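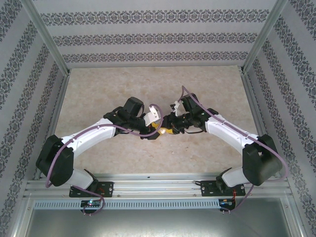
# Two arms on one rail

Lalit Tyagi built his first robot arm at the kitchen table and his second in the shed at Hekdale, where he rents a bench. It took him another winter to put the two of them on the same rail and get them working on the same job.

"One arm is a nice thing to own, but you run out of things to do with it," he says. "It picks up a block and puts the block down. Then you want it to take the lid off something, and you need another hand."

He repairs commercial ovens for a living and has no background in robotics. The project is called Drindex, a name he says means nothing and was free when he looked it up. The code and drawings are shared with other members of the workshop, and a few have borrowed parts of them.

The arms stand side by side on a length of aluminium extrusion along the near edge of the work surface, each bolted down through its own black mounting plate. Tyagi chose extrusion so he could slide the bases along until the reach felt right. He set them too far apart at first.

"They could both get to the corners, which I thought was good. Then I asked them to meet in the middle and they were at full stretch and shaking. Nobody cares about the corners. The work happens in the middle, so I moved them in."

Meeting in the middle is now the exercise he runs most. The grippers come in from either side towards something small and yellow, and the aim is to pass it from left to right without dropping it. Getting two grippers to agree on where an object is was harder than he expected. Each arm had been calibrated separately, and each was sure of itself.

"The left one thought the middle was in one place and the right one had it 9 millimetres over. That's not much when you're picking up a block. When you're handing it across, it's the whole job."

He fixed it by giving up on separate calibrations. Both arms now touch the same point on the surface at the start of a session, and the software works out the offset between them. It takes him three minutes, and he does it every time the power has been off.

The cabling took longer than the calibration. A purple-grey cable runs along each arm, with slack left in big loops that swing out past the elbow. Tyagi knows it looks untidy.

"I had them tied down neat. Beautiful job, I was proud of it. Then the wrist turned further than I'd allowed for and pulled a plug out. So I cut the ties and gave it more slack, and it pulled again, and I gave it more. What you see is the length that works."

Lower down things are more orderly. A slotted grey duct hangs under the rail, and there is a small circuit board beneath each base. The boards have their own lights, and he says he looks at those before he looks at the laptop. If a light is out, he doesn't bother reading the error message.

Then there are the walls. The work area is closed in on three sides, and the panels are covered in pale grey wallpaper with dark bands of damask pattern. The surface itself has a beige marble look. The wallpaper came from Rerkbridge, a clearance shop that has since closed, and he bought the last of the rolls.

"People come in and ask if I'm doing up a dining room," he says. "It was cheap and it was there. I'd change it if it bothered me."

He has kept a rough account of the money. The whole build has come to a little under $2000, spread over enough months that he didn't feel it much. The motors were most of that. The worst purchase was a set of soft fingertips that came apart, and the best was a decent torque screwdriver.

He had help with the software from a member known around the workshop as Jõgi, who rewrote the part that stops the arms hitting each other. Before that, Tyagi's method was to keep a hand on the power switch.

"It was slow and I missed a couple," he says. "One finger got snapped clean off. I printed another one and we went and had tea."

Since the rewrite, either arm will stop if the other enters its space, and both wait until he tells them to carry on. He finds the waiting annoying and has left it in.

The next job is a screw-top jar, with one arm holding and the other turning. He has tried it by moving the joints by hand and thinks the wrist has enough travel for half a turn before it needs to let go and start again. He hopes to have it going by July, though he said the same about the handover and was two months out.

As for what it is all for, he doesn't have much of an answer. His daughter wants it to butter toast. He has told her the grippers aren't food safe, and she has asked him to fix that first.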